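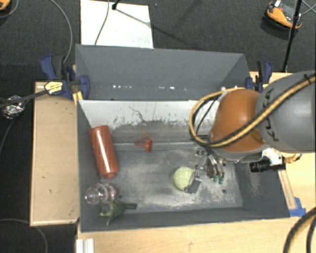

Drarnine Bin Objects

README for the household objects set, Bargate release

Contents

Drarnine is a set of everyday objects placed in an open gray bin, with notes on what each object is, how it is stored and how it should be laid out. The list covers things most people have at home or in a garage: balls, bottles, small containers, hand tools and hardware. This file describes the objects and the bin. File formats are covered in FORMAT.txt.

Folders

objects/ – one text entry per object, with name, group and notes
layouts/ – one entry per arrangement of objects in the bin
labels/ – object names for each layout
checks/ – corrections made since the first release

There are 1,000 layouts in this release. No layout has more than 6 objects in it.

The bin

The same bin is used throughout. It is roughly rectangular, with side walls that lean outward toward the rim, so round objects tend to roll back to the floor when they touch a wall. The floor is bluish gray and scuffed, with beige and whitish smudges. The pale band below the far wall is worn along its lower edge. None of these marks are objects and they have no label. The same goes for the small dark holes in the floor.

Please do not scrub or repaint the bin between sessions. A quick wipe with a dry cloth is enough.

Object groups

Balls. The tennis ball is pale yellow-green and is labeled tennis_ball. Swap it for a new one when the felt goes bald, and write the swap in the object entry.

Bottles. Labeled by color and then type, as in bottle_brown. A reddish-brown bottle goes under brown. Bottles stay capped and may lie at any angle. Glossy bottles pick up long highlights, and these count as part of the bottle.

Clear items. Use the prefix clear_ before the name. These are the easiest to miss against the floor, so check every layout 2 times before closing it.

Hardware. Metal pieces and parts with fasteners attached. A piece with its fasteners in place gets one label. Loose fasteners are left out of the set.

Touching and overlap

Objects may touch or partly cover each other. Label both, even if only an edge of the lower one shows. Stacks deeper than 3 objects were removed during the Minhas review.

Known issues

Some bottle entries still use the old name flask. The Donton list has the matching names.

A few layouts from February have dark hardware labeled as tools – fixes are in checks/ and will be merged in the next release.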